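Section 2: Planning and ordering the cell

2.1 Before you order

Read this section before you send a purchase order for a Skivholm two-arm bench cell. It covers what to measure, what to budget for and what the standard package leaves out. Mounting and wiring are in Section 3.

1. Write down the tasks the cell must do in its first year. Mark each one as one-arm or two-arm.
2. List the largest and the smallest object to be handled. Add soft items such as cord, cloth and laces to a separate list.
3. Measure the room, the doorway and the bench location. Allow 89 cm of clear floor on the operator side.
4. Check that the mains circuit is not shared with heating or workshop tools.
5. Fill in the planning sheet (Form P-17) and send it to your Meireles sales desk.

Note: Form P-17 replaces the sheet supplied with the July price list. Orders on the old sheet will be returned.

2.2 Choosing one arm or two

A single arm is enough for picking, sorting and placing rigid items. Order two arms if an object must be held at two points at the same time, or if a string or cable must be kept under tension while it is moved. Two arms cannot share a controller licence. Enter both on the order. 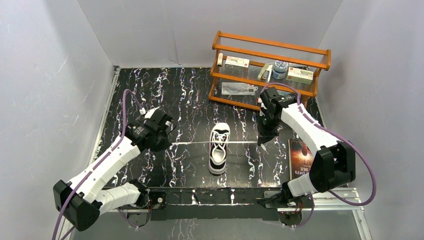
Figure 2-1. Two-arm cell with a string stretched across the table by the toe of a sneaker. Storage rack at back right.

When setting the size of the work surface, plan for the elbows as well as the grippers. In working positions the elbow housings may stand well outside the arm bases, and side panels must be placed to suit. Loose items such as books should have a set place away from the arm links.

Cables that loop along the outside of the arms need free space of their own. Do not plan shelves, lamps or camera posts inside the cable sweep.

CAUTION: Do not shorten or tie back the arm cables to save space. A tight cable can pull out of the gripper connector at full reach.

2.3 Budget lines

Enter each of the following as its own line. Prices are on the current Meireles list.

1. Arms, with base mounts and grippers.
2. Table frame, crossbar and surface. The surface is part no. 821 and is ordered by size.
3. Side and back panels. Optional, but required if the cell stands next to a walkway.
4. Spare gripper fingers, two sets per arm.
5. Sument control software, one licence per arm, renewed yearly.
6. Task objects and shelving. These are not supplied. Set aside 200 euros for the first year.
7. Operator training, one day on site.

Note: Buyers often leave out line 4. Fingers wear faster when used on cord and rubber, and delivery of spares is slower than delivery of the cell.

2.4 Delivery and acceptance

1. Confirm the delivery date with the Stullasia warehouse in writing.
2. Keep all packing until the acceptance test is signed.
3. Run the one-arm tests first, left then right.
4. Run the two-arm test with an item from your own list.
5. Record any fault on the acceptance sheet before signing.

CAUTION: Signing the acceptance sheet starts the warranty period for both arms, even if only one has been tested.

Section owner: Adelino Leitão. Last revised 2019-11-22.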